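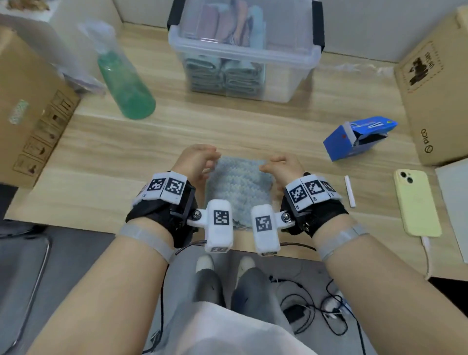

Ballast should follow lap time and leave the trophies alone

Abimbola Briggs, April 2020

The Mevard Endurance Cup intends to keep its success ballast unchanged when racing resumes. The winner of each round will carry an extra 15 kg into the next, second place will carry 10 kg, and third will carry nothing. I think the rule should be dropped and replaced with one that uses the timing data the series already collects.

Finishing position is a poor measure of how fast a car is. A 300 km race at Bullitholm includes two compulsory stops, at least one neutralisation in most years, and a fuel window that opens early enough to reward a gamble. Last season the Papadakis entry won there after stopping one lap before the safety car came out. Its best laps were slower than those of the three cars behind it. It went to the following round with the full winner's weight, and the quickest car in the field, which had lost its place through a slow wheel change, went with none.

The defence of the present rule is that it is simple. Filippos Kyriakidis, who drafted it, has argued that a driver can work out the penalty on the slowing-down lap, and that no team can accuse the officials of choosing a convenient number. Both points are correct. A rule that is easy to read can still act on the wrong quantity, though, and this one does.

It also has a side effect that every engineer in the paddock knows. The gap between second and third is worth a trophy and 10 kg. Late in a race, a team with its eye on the next circuit may prefer third. Nektarios Psarras wrote a long note on this after the final round and I have seen no reply to it. I do not claim that anyone has lifted off on purpose. The rule gives them a reason to, and a sporting regulation should avoid that where it can.

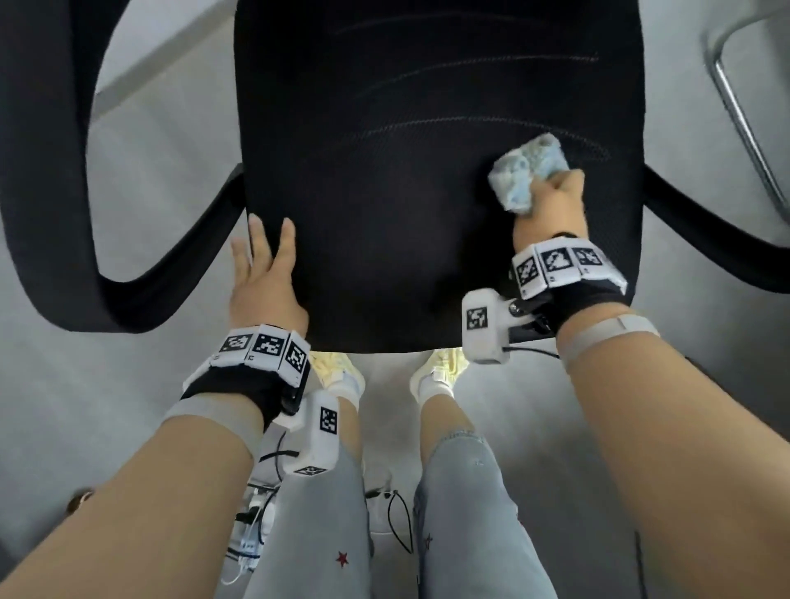 Mesh-backed office chair, with a hand at either side of the backrest.

The alternative is to take each car's fastest laps under green conditions, discard the first lap of each stint, average the best nine, and set ballast from the gap to the class median. Prostumex transponders are fitted to every entry, so the figures exist within minutes of the flag. The calculation fits on a single sheet and could be published with the results.

The obvious objection is sandbagging. A car can be driven slowly on purpose to protect its average. But doing so over enough green laps to move a nine-lap figure costs track position, and sector times make it fairly easy to spot. Lefteris Andreadis prefers to use qualifying times instead. I disagree: qualifying is short, fuel loads are not declared, and one lap hidden there costs very little.

Where the weight is fitted also needs attention. At present it may go anywhere on the passenger-side floor. In a front-heavy car, 15 kg placed well aft of the centre of gravity can recover part of the time it is meant to take away – some teams have tested for exactly this. A fixed mounting plate, with its position given in the homologation form, would close that off at small cost.

The regulations can still be amended until the end of May. I would ask the organisers to run the lap-time method on last season's data, print both sets of ballast side by side, and let the entrants compare them before the text is fixed.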